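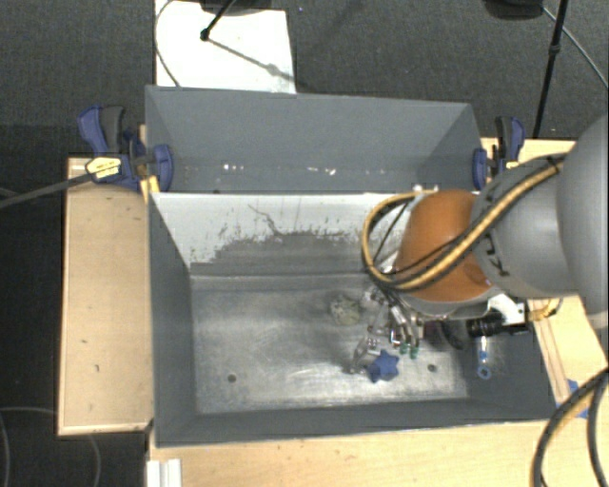

Can a gripper with jointed metal fingers pick small, odd-shaped things off a bare metal bin floor as well as a plain two-finger parallel gripper?

Mostly, as long as the fingertips are grippy and the wrist comes down straight. On flat, thin objects the parallel gripper still does better, and on round or lumpy ones the jointed fingers win easily.

February, 11:40 pm
by admin

So that's the short version, and if you only came for that you can go to bed. I've been swapping grippers on and off the arm for most of the month and I have opinions now, plus a bruise on my thumb from the Tresbridge, and I want to get it all down before I forget which problem went with which gripper.

I had three to try. The Asico is the one with the jointed metal fingers and the little green tips. The Tresbridge is a plain parallel gripper, two flat jaws that slide toward each other and that's all it does. And then the Liao, a suction cup on a spring, which I bought on a whim and which I'll get to. All of them ran off the same Prallon controller with the same arm speed, and I made myself leave the speed alone the whole time even when it was painfully slow to watch.

The test is really simple. Two gray bins, one in front of the other, clamped down at the sides. Thing goes in the front bin, arm picks it up, arm drops it in the back bin. Then I swap the direction when the front one is empty. My things are a mix: soft toys, plastic shapes, bottle caps, a few see-through bits that I picked to be mean. The blue star ended up being my favorite, it's got rounded points and there is always a way to grab it badly.

I put clamps on the bins after the first evening. Before that I just set them on the table and figured they were heavy enough, and they were, right up until the Asico missed low and shoved the front bin a couple of inches. The controller had no idea, of course. Every pick after that was off by the same couple of inches and I spent a good hour poking at the camera calibration before I thought to look at the bin. If you take one thing from this post please let it be the clamps! Cheap bar clamps from the hardware store, one on each side near where the bins meet.

OK, the Asico. I love it and it drives me nuts. When it closes on something lumpy the fingers sort of fold around it, and you can be pretty far off on where you aimed and still come up with the thing. With the star it would often catch one point and drag the rest into its grip on the way up, which looks terrible and works fine. Out of the whole month I logged 1238 picks across all the grippers, and the Asico has the best rate on anything with some height to it.

Where it struggles is the floor. My front bin is metal on the bottom and it's scuffed up and slick. When you come down next to something low, the fingers have to touch the floor before they get under the edge, and if the approach is even a little tilted one finger lands first and the thing skates away. I fixed a lot of that by adding a second, slower move for the last bit of the descent. I also made the arm come in closer to straight down, which cost me the corners of the bin (it can't get the wrist over there without bumping a wall). I can live with that. I nudge stuff out of the corners with a stick.

The green tips are replacements. The originals were hard and shiny and about as grippy as a dinner plate. The soft ones cost more than I wanted to pay, $105 for the set, and I sat on that for a week before ordering. They made more difference than anything else I changed, and that includes two whole nights of fiddling with closing force. I should have just bought them. I know I always say that.

The cable situation on the Asico is my biggest complaint. There is a lot of cable. I've got a fat yellow and black bundle running down over the orange cover with a big loop in it, and the loop needs to be big or the wrist pulls it tight when it turns. Too big and it swings around and gets between the camera and the bin. I redid it four times. The Tresbridge by comparison has a single skinny cord and I never thought about it once.

Speaking of the Tresbridge. It's boring and I mean that as a compliment. You tell it how wide to open, it opens that wide. You tell it how hard to close and it closes. Bottle caps, flat plastic pieces, anything with two sides that face away from each other, it just picks them. It got my thumb when I was clearing a jam without stopping the program first, so that was my own fault and I've since moved the stop button to where I can reach it with my left hand.

The trouble with it is that you need to be right about the angle. On the star, if the jaws line up with a point and the dip across from it, it holds on great. If they line up any other way it spins the star around and closes on air. So the whole thing leans on the camera side, on knowing which way the object is turned, and my camera side is not that good yet. I was getting decent guesses on solid colored stuff and garbage on anything see-through.

Which brings me to the see-through stuff. Pale, kind of clear things on a pale metal floor with the light bouncing off it. I can barely see them myself from across the room, so I don't know why I expected the camera to. I had 81 misses where the arm went confidently to a spot with nothing in it, and when I went back through the saved pictures, it was nearly always chasing a reflection or a worn patch. It went for one of the little dark holes in the floor a few times too, very sure of itself.

I tried three things for that. Moving the lamp helped some. Turning down the exposure helped with the glare and made everything else worse. What I'd like to do is put something dull on the floor of the bin, a sheet of gray rubber maybe, but then the bin isn't slick anymore and I'd have to redo all the floor picks for all three grippers to be fair about it. I haven't decided. If anybody reading this has run a bin like mine with a mat in it, tell me if the mat peels up, that's my worry.

The Liao then. Suction is wonderful on exactly the things you'd guess. Flat lids, smooth boxes, done, up it goes. It was faster than the other two by a mile on those. On a soft toy it's hopeless, it just makes a rude noise. On the star it depended completely on whether it hit the flat middle. I ran it for three evenings and I took it off, and the pump is loud enough that my evenings were going to have to end a lot earlier if I kept it. It's back in its box. I may pull it out again and mount it next to the fingers, lots of people do both on one wrist, but I'd need another bracket and I am already short on room down there.

A few words about the Prallon since somebody asked in the comments last time. It's fine! The menus are ugly and the manual reads like it was written in a hurry, but it hasn't crashed on me. Swapping grippers means changing the tool weight and the tip offset by hand, and if you forget the offset you will drive your nice new gripper into the floor of the bin. Ask me how the scratches got there. I made a little note card for each gripper with its numbers on it and I tape it up when that one is on the arm. Low tech but I haven't crashed one since.

It does have a setting for stopping when the arm feels a bump, and I'd turn it way down from where it comes. Out of the box it let the arm push a lot harder than I was comfortable with. Turn it down too far and it stops every time the cable loop tugs, so there's some back and forth. I ended up near the low end and added some slack to the loop and it's been OK.

Money, for the people who always ask about money. The Tresbridge was around $400 used and I think that's a fair price for it. The Asico I got in a trade so I can't give you a clean number, other than the tips. If I was starting over with one gripper and no patience I'd get the parallel one and spend the leftover on lights. If I had time to mess with it I'd get the jointed one again, cable and all.

It's the Asico that's on the arm right now and I'm leaving it there through the end of the month. Next up I want to try it with the bin a lot fuller, with things leaning on each other, because so far I've been going easy on it with just a few things at a time. I also need to tape down those cables by the right side of the table before I catch a foot in them.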